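Studierendenteam Hekon legt Zwischenstand für den Wettbewerb Hevideck vor

Zweiarmiges Stecksystem absolviert 1000 Versuche – Finale im August

Das Studierendenteam Hekon der Hochschule Divell hat die zweite Projektphase seines Beitrags zum Hochschulwettbewerb Hevideck abgeschlossen. Gegenstand des Beitrags ist die Handhabung kleiner, ringförmiger Werkstücke mit zwei Roboterarmen und mehrfingrigen Händen. Die im Reglement geforderte Versuchsreihe mit 1000 dokumentierten Durchgängen liegt vollständig vor und wurde fristgerecht eingereicht.

Von den 1000 Durchgängen wertet das Team 86 Prozent als erfolgreich. Ein Durchgang gilt als erfolgreich, wenn das Werkstück vollständig auf dem vorgesehenen Stift aufliegt und die Hand sich gelöst hat, ohne das Steckbrett zu verschieben. Manuelle Eingriffe während der Bewegung führen zur Abwertung. Die häufigste Fehlerursache ist nach Auswertung der Protokolle ein Verkanten beim Aufsetzen, gefolgt von vorzeitigem Lösen des Griffs.

Die Steuerungssoftware trägt den Projektnamen Xenos und wurde im Rahmen des Wahlpflichtmoduls Angewandte Robotik entwickelt. Sie verarbeitet die Bilder einer fest montierten Kamera sowie kleiner Kameras im Bereich der Handgelenke. Als Grundlage für das Training dienten 3894 teleoperierte Demonstrationen, die von den Teilnehmenden des Moduls im Wintersemester aufgezeichnet wurden. Der Datensatz enthält Aufnahmen mit unterschiedlichen Startlagen des Steckbretts und wechselnder Beleuchtung. Fehlgeschlagene Demonstrationen wurden nicht entfernt, sondern gesondert gekennzeichnet.

Die mittlere Dauer eines Durchgangs beträgt rund 52 Sekunden. Eine Verkürzung ist technisch möglich, wurde in der zweiten Phase jedoch zurückgestellt, da das Reglement die Wiederholgenauigkeit höher gewichtet als die Geschwindigkeit.

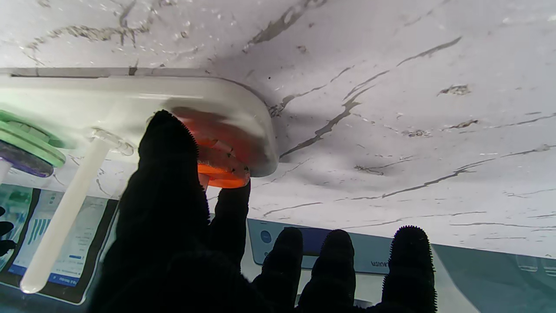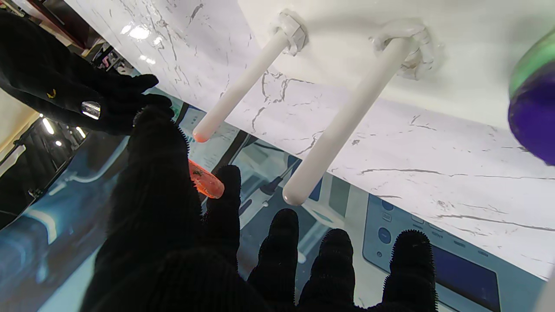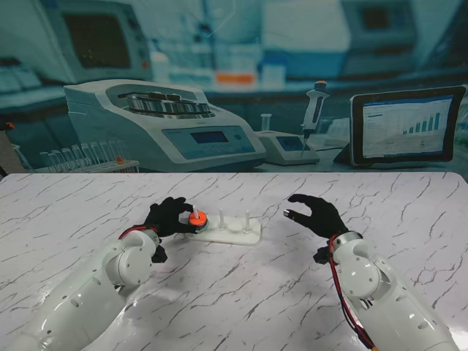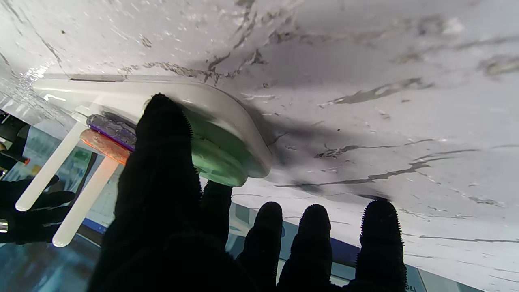 Arbeiten am Stecksystem, Hochschule Divell

Für die dritte Phase sieht das Reglement von Hevideck eine verschärfte Aufgabe vor: Die Reihenfolge der Werkstücke wird erst unmittelbar vor dem Start bekannt gegeben. Xenos muss die Farbe daher zuverlässig erkennen und dem richtigen Stift zuordnen. Kritisch ist dabei die Verdeckung durch die eigene Hand. Auf dem dritten Bild umschließt die linke Hand das orangefarbene Teil auf dem äußeren linken Stift, während die beiden übrigen Stifte frei stehen; aus dem Blickwinkel der festen Kamera bleibt von der Kontaktstelle wenig übrig. In solchen Stellungen soll die Software die Bilder vom Handgelenk künftig stärker gewichten – bislang gehen alle Kameras mit gleichem Anteil ein.

Ebenfalls überarbeitet wird die Rückzugsbewegung nach dem Ablegen. Vorgesehen ist ein zweistufiges Öffnen der Finger, bei dem zunächst nur der Anpressdruck reduziert wird. Erste Tests dazu laufen im Robotiklabor der Hochschule, belastbare Ergebnisse liegen noch nicht vor.

Das Finale von Hevideck findet im August statt. Die Versuchsprotokolle der zweiten Phase werden nach Abschluss des Wettbewerbs gemeinsam mit dem Quellcode von Xenos veröffentlicht. Studierende ab dem dritten Fachsemester können sich zum kommenden Semester für das Modul Angewandte Robotik anmelden; Vorkenntnisse in Python werden vorausgesetzt.

Pressekontakt: Hochschule Divell, Pressestelle, Stichwort Hekon
Abdruck honorarfrei, Belegexemplar erbeten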